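Collecting Two-Arm Folding Demonstrations: What We Record and What We Throw Away
Speaker notes, Aug 28, 2026

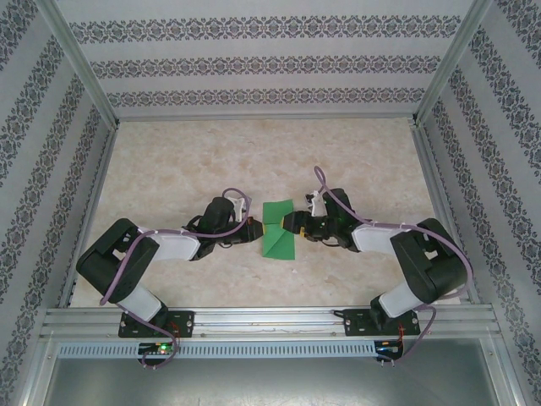 Slide 1. Scope

The talk covers one collection effort, run on the Jolo cell, from the first usable episode to the frozen set. It does not cover the policy architecture. If asked, say the training side gets its own session in October and move on.

State the numbers early. 122 episodes kept. Two arms. One family of tasks, all of it handling folded green pieces: pick up, hold between both grippers, open a fold, close a fold, set down. The set is small on purpose. The question was how far careful collection gets us before volume becomes the limit.

Slide 2. Why folded material

Rigid blocks hide timing errors. If the left gripper closes a little early on a block, the block shifts and the right gripper still finds it. A folded sheet gives way under an early push, and the fold line moves with it. The error shows up in the same episode, where the reviewer can see it.

A facet also gives the model a visible cue for orientation. The light and dark sides of a crease are easy to tell apart at low resolution. We dropped plain white pieces in the first week for this reason; the edges washed out against the pale floor.

Pause here. People usually ask about transparent film. We have not tried it.

Slide 3. The cell

Both arms mount on a single aluminum rail. This matters more than it sounds. In the earlier Brelex setup each arm had its own stand, and the distance between the bases drifted whenever someone leaned on the table. Every drift meant a new calibration, and episodes from before and after could not be mixed without a correction.

The fingertips are orange-yellow against black grippers. Keep that color pair if you copy the design. The contact point is the most important few pixels in the view and it should be easy to find.

The walls are covered in patterned paper, with dark bands on pale gray. Patterned backgrounds came into the protocol after the first model trained on plain walls failed when a person in a dark shirt walked past. The paper is changed between blocks. Do not change it inside a block, or the metadata stops matching.

Cables: route them with slack over the links. A tight cable pulls on the wrist at full reach and the pull ends up in the data as a steady offset. We lost a full morning of episodes to this.

Slide 4. What one episode contains

Camera video, joint positions for both arms, gripper opening for both arms, commanded positions, and a text label for the task. Everything is stamped against one clock. Commanded and measured positions are stored separately. Do not let anyone merge them to save space. The gap between the two is the only contact signal we have, as there is no force sensor in the fingers.

Each episode starts from the same rest pose, with both grippers open. It ends when the operator presses the pedal, and the last 10 frames are dropped because the operator's hands tend to relax just before the press.

Slide 5. Operator procedure

Read these out. They are the part people write down.

Move at the speed you want the model to move. Fast operators produce fast models with poor aim.

Commit to one strategy per task. If the left arm leads the pinch, it leads in every episode of that task. Mixed strategies average out into a motion that does neither.

Do not hover. Long waits above the object teach the model to wait. Anything over two seconds without motion gets flagged.

Recover if you slip, but finish the task. An episode with a clean recovery is worth keeping. An episode with a slip and a stop is not.

Take a break every block. A block is 10 episodes.

Slide 6. Placement

The start position of the piece is drawn from a printed grid. Operators left to choose will put the piece in the middle, slightly toward their stronger hand. Our first batch had this bias and the model would not reach for anything near the side walls.

Rotation is drawn separately. Fold angle is not controlled. We tried, using a small jig, and the jig made all the pieces look alike. Natural variation from hand folding was better.

Replace a piece when the crease starts to go soft. There is no good measure for this. Compare it with a new one.

Slide 7. Review and rejection

Every episode is watched once at normal speed by someone other than the operator. The review tool is Gomus. It shows video and joint traces side by side and stores a pass, a fail or a query.

Fail reasons in order of how often they came up: object left the reachable area, pedal pressed early, pinch made on one face only, cable in front of the contact point, dropped frames.

The third one needs explaining. In a correct two-arm hold each fingertip presses its own face of the piece from opposite sides. In a one-face pinch the piece leans on one finger and looks held. On video they are hard to tell apart. The gripper traces separate them at once.

Queries go to a second reviewer. If the two disagree, the episode is dropped. No third vote.

Slide 8. Results, short version

Show the table, do not read it. The point to make out loud: removing 7 bad episodes from the training set helped more than adding the last block of good ones. All of them were one-face pinches that the first reviewer had passed.

Failures that remain are mostly at the handoff, when one gripper opens and the other takes the weight. We have too few examples of that moment. It lasts a fraction of each episode.

Slide 9. Next steps

Record handoffs as their own task, starting from the held position. Repeat the set on the Hashemi cell, same rail spacing and different lighting, to see what carries over. Add a slack check for both cables to the start-of-block list.

Leave the contact slide up during questions. The episode format sheet and the placement grid are in the shared folder. The grid prints at full size only, so turn off page scaling.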